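Festbridge library book sale returns to Losari Hall

August 17, 2022

The Festbridge library book sale is coming back to Losari Hall this fall after a long and much-grumbled-about break, and the Friends of the Library would dearly love your old paperbacks, cookbooks and mysteries (no encyclopedias this time, please!). Organizer Britta Schmieder hopes to gather some 1,000 books before opening day, with the money going toward new chairs for the children's reading corner.
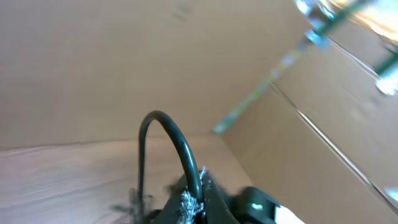
Donations can be dropped off at the library's side door until 6 in the evening, and Henryk Grabowska will be there to help anyone whose back isn't what it used to be. Books travel best in a plain open cardboard box, in the same pale tan as ever, and the helpers ask only that you don't fill it so full that it takes two people to lift. Readers out in Atthorpe who can't get into town may call the front desk, and Subira Mfinanga will gladly arrange a pickup. Paperbacks will sell for a dollar, hardcovers for 4, and there will be coffee and plum cake by the door for as long as the cake holds out.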